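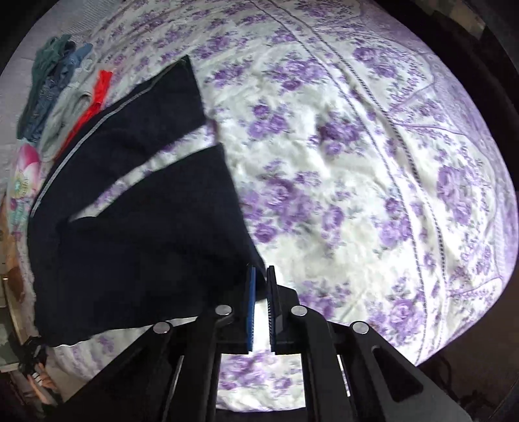
Aldo Caputo reckons a fleece should never be folded at all, only rolled, and that anyone laying one out on the bed first is wasting an evening. I'm not convinced. I rolled everything in July and it all came out looking slept in.

**Folding, round two, 01/09/2023**

The Gulley method promises a tidy drawer in 5 moves. I have my doubts about that too, having paid for the booklet and counted 126 pages.

*Navy top with the pale grey piping, on the rose bedding.* Step one says "smooth the surface beneath". On a duvet? Good luck.

Sleeves are meant to go in before the hem comes up. The booklet gives this a whole chapter. I'd have given it a line.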